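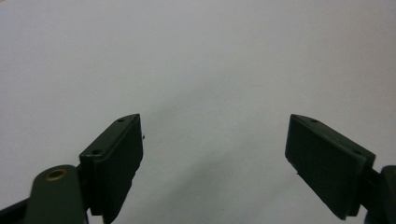

A Morning at the Oprea Paper Mill

The mill is at the bottom of the hill in Kumow, five minutes on foot from the bus stop. Visits start at 9:30 and you have to sign up ahead of time, either by phone or at the library. There were more of us than chairs in the front office, so the introduction was given standing up.

Our guide was Fidelina Sánchez, who runs the beater room and has worked at Oprea since it made mostly wrapping paper. Now it makes cotton sheets for printmakers, bookbinders and a few map restorers. She went over the rules first: hair tied back, no scarves, no photos in the size room, stay behind the yellow line. Earplugs were in a bowl by the door. Take two pairs, the foam ones fall out.

The rag room

The cotton comes in bales from a shirt factory, all offcuts, already sorted by color. White goes straight to the cutter. Cream is held back for the book papers. We were allowed to handle the offcuts, and a few people pulled a piece apart to see how long the threads were. Fidelina said that long fibers make strong paper but clump if they aren't beaten enough.

The beater

This was the loudest part of the tour. The beater is an oval tub with a heavy roll on one side, and the pulp goes around and around under it for most of a working day. The roll was rebuilt a few years ago and the tub is the old one. She scooped some pulp into a jar of water, shook it and held it up to the window to look for knots. There were a few, so the batch had to keep going.

I had trouble hearing in here and missed most of what was said about the water supply. The mill has its own well, and they switch to town water in August if the level drops.

The vats

There are two vats for handmade sheets and one small cylinder machine for the longer runs. Nazar Kravchuk was working at the first vat. He dips the mold, lifts it level, gives it a short shake each way and passes it across to be turned out onto felt. It looks easy. Two people from our group tried it and both got sheets that were thick on one side. Those go back in the vat — nothing is wasted at this stage.

A full stack is 51 felts with 50 sheets between them. It goes under the press until water stops running out of the sides, and then the sheets are peeled off and carried upstairs.

The drying loft

The loft was my favorite room. It has wooden shutters on both long walls and ropes strung between posts, with the sheets hung over them in small groups. The shutters are opened and closed by hand depending on the weather. In January drying takes so long that they run a heater at the far end, and even then the sheets nearest the stairs come down last.

Usha Chettiar does the inspection. She looks at each sheet flat on a table and then against the light, and sorts them into firsts, seconds and repulp. Seconds have a small speck or a bent corner. I couldn't tell most of them from the firsts.

The shop

Seconds are sold by weight in the shop on the way out. I bought a bundle of the cream and one sheet of the heavy printing paper. They take cards now. There is also a shelf of notebooks bound by Nolano, which were nice but more than I wanted to spend.

The tour ran until just before noon. There are stairs up to the loft and no elevator, and the floor by the vats is wet, so wear shoes with some grip. The bakery across the road closes at one.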